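最后更新：七月

渡口

雷卡到伊阿科布镇的时候是下午四点。班车把她放在邮局门口，司机没有熄火，等她把箱子拖下来就走了。

她在信里写过要来，表哥没有回信。她站在邮局的屋檐下看了一会儿，街上只有一条狗，趴在药店的台阶上。药店关着门，窗户里贴着一张止咳糖浆的广告，太阳晒得字都发了白。

从邮局到渡口要走一段土路。小时候她每年夏天都走这条路，外婆在前面，手里提着一网兜面包。现在路边修了排水沟，沟里没有水，长满了荨麻。箱子的轮子陷在土里，她后来干脆提着走，走一段换一只手。

渡船停在对岸。她摇了摇柱子上的铃，等了很久，才看见有人从棚子里出来，解缆绳，上船。船是靠一根钢索拉着过河的，走得很慢。水比她记得的要低，河中间露出一条沙洲，上面站着几只灰色的鸟。

船靠岸，拉船的是表哥。

“你收到信了？”她问。

“收到了。”

“怎么不回？”

“你反正要来。”他接过箱子，放在船板上。

表哥叫伊姆雷，比她大五岁，在渡口干了大半辈子。他的头发剪得很短，耳朵后面有一块晒脱了皮。他让她站在中间，别靠栏杆，栏杆去年冬天坏过一次，焊得不牢。

“比罗家就剩我们两个了。”船到河中间的时候他说。

雷卡没有接话。她想说其实还有布拉索夫的那一支，但她已经很多年没有和他们通过信，说了也等于没说。

房子在对岸的坡上，外婆留下的，两间屋，一个厨房。伊姆雷住在靠河的那间，另一间锁着。他从围裙口袋里掏出钥匙给她，说里面收拾过了，床单是新的，灯泡也换了。

她打开门。屋里有一股樟脑味。床，柜子，缝纫机，窗台上一排空的果酱瓶，都在原来的地方。她把箱子放在床边，没有打开。

晚饭吃的是豆子汤。伊姆雷吃得很快，吃完把碗翻过来扣在桌上，这是外公的习惯。雷卡看着那只碗，说：

“律师让我来谈房子的事。”

“我知道。”

“佩恩斯特德那边出的价钱不低。”

佩恩斯特德是一家做度假村的公司，已经买下了上游的磨坊和半片林子。他们想把渡口这一块也拿下来，修一座人行桥。信里写得很客气，附了一张彩色的效果图，桥上走着戴草帽的人。

“桥修好了，就不用船了。”伊姆雷说。

“你也快退休了。”

“还有两年。”

他站起来去洗碗。水龙头的水很细，他洗了很久。
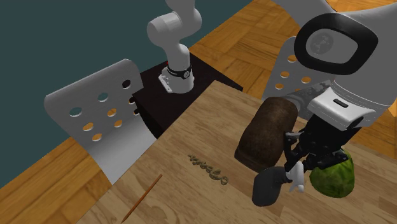 夜里雷卡睡不着。她听见河水的声音，听见隔壁的收音机，声音开得很小，在报各个水位站的读数。外公从前也听这个。那时候她以为那是一种诗，一个地名，一个数字，再一个地名，再一个数字。她躺在这张床上，等着念到伊阿科布，念到了就可以睡了。

她这次没有等到。收音机在那之前就关了。

第二天早上有雾。她起来的时候伊姆雷已经下到河边了，桌上给她留了面包和半罐李子酱。她吃了一片，穿上外套下去找他。

棚子里坐着一个等船的女人，怀里抱着一只纸箱，箱子里有小鸡在叫。女人问她是不是埃丝特的外孙女，她说是。女人说你长得不像她，又说你的手像。

“要雾散了才能开。”女人说，“从前你外公有雾也开。后来出了那回事，就不开了。”

“什么事？”

女人看了看伊姆雷。伊姆雷在给滑轮上油，背对着她们。

“没什么，撞了一条打鱼的船，人没事。”女人说。

雾到九点多才散。伊姆雷让雷卡帮忙解后面的缆绳，她解了半天解不开，手上沾了一层绿色的黏东西。他走过来，把绳头往里推了一下，绳结就松了。

“往里推，不要往外拉。”他说。

那天他们来回了很多趟。小鸡过了河，还过了一辆三轮车，一个推自行车的男孩，两个去镇上看牙的老人。中午没有人，他们坐在船尾吃面包。雷卡把鞋脱了，脚放在水里。水很凉。

“你在城里还做那个工作？”他问。

“不做了。冬天就不做了。”

她在旺多做了很多年的账，那是一家卖儿童家具的公司，后来并给了皮维克斯，账就不用她做了。这件事她没有写在信里。

伊姆雷点点头，掰了一块面包扔给河里的鱼。

“桥的钱，你拿一半，够不够？”他问。

“够什么？”

“我不知道。够你用的。”

雷卡看着对岸。药店的门开了，有人在门口扫地。那条狗挪了个地方，又趴下了。

“我还没有想好。”她说。

“律师说什么时候要回话？”

“三十天。”

“那还早。”

对岸的铃响了。他拍掉裤子上的面包屑，站起来去前面。雷卡把脚从水里抽出来，来不及擦，光着脚走到船尾，蹲下来，找到那个绳结，往里推了一下。

读者留言

河边的柳：我外婆家也有这种拉钢索的渡船，现在没有了。水位播报那一段看得我很难受。

老郑：表哥那句“你反正要来”写得好。想问后面还有吗？

小满不满：雷卡到底卖不卖啊，停在这里真急人。

灰鹭：有一处小问题，钢索渡船水太低的时候一般是要停的，沙洲都露出来了恐怕过不去三轮车。别的都喜欢。

老郑：回楼上，看船多大吧，我们那边的平底船吃水很浅，枯水期照开。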